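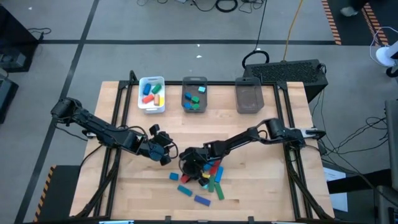

Blocks on a wooden tabletop, three storage bins along the far side.

Carik colour names, version 5

A table of the words people in Prosser and Vallham typed when shown a patch of colour on their own screen and asked what they'd call it. Last changed Mar 10, 2026.

Read before using

Colour name lists get treated as if they settle something. This one doesn't, and I doubt the bigger ones do either. Every answer came off an uncalibrated screen, in whatever light the person was sitting in, and some people plainly got bored halfway. If you want to know what "mauve" means, I can't tell you. I can tell you what 700 people typed.

What's in it

answers.csv holds one row per answer, with the patch value, the raw text and a cleaned version.
patches.csv lists the patch values and the order they were shown in.
merges.csv records every spelling I folded into another one. Grey and gray are merged. Turquoise and turquiose are merged. Teal and turquoise are not, and please stop asking.

There are nearly 1,000 different cleaned names. Most turn up once. I left those in, although they make the charts ugly, since throwing out rare answers is how you end up with a list that looks like everyone agrees.

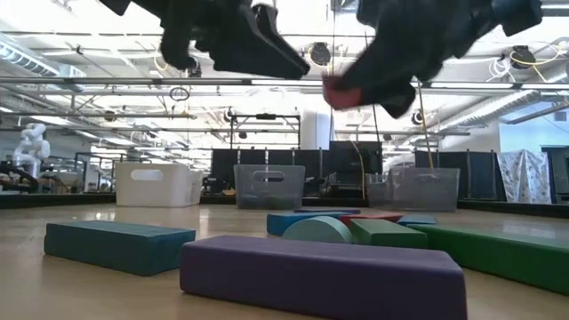
The boundary between green and blue is where the data is weakest. People who said "teal" for one patch said "sea green" for its neighbour and "blue" for the next, then went back to "teal" for something darker. Real objects don't rescue you. I'd call the angled block on the left teal without thinking, and I'd call the long one in front purple, but half the answers for a similar purple patch were "violet" and I have no grounds for saying they were wrong. Red is the easy one, and even there "brick" and "tomato" keep creeping in.

Cleaning

Lower case, outer spaces stripped, obvious typos fixed by hand. I tried the Zasum spelling tool first and dropped it after it turned "ecru" into "accrue". Answers longer than 30 characters were kept raw with the cleaned field blank. A few of those are complaints about the survey, which seems fair.

Known problems

The August round used a white page background and earlier rounds used grey. Background changes how a colour looks, so comparing rounds is a bad idea. There's a column called round. Use it.

Nobody was asked about colour blindness. They should have been.

English only, and mostly from two towns. Calling this "how people name colours" would be a stretch, and I've already seen it done.

What not to do with it

Don't pick paint from it. Don't average the patch values for a name and publish the result as that colour's true value. The averages come out muddy, and for "teal" they land on a shade hardly anyone called teal.

Licence and changes

Free to use with credit to Carik. Corrections go through the issue tracker, with the row number please. Merge requests for spellings need at least one row where the spelling occurs. I won't add names because a paint chart has them.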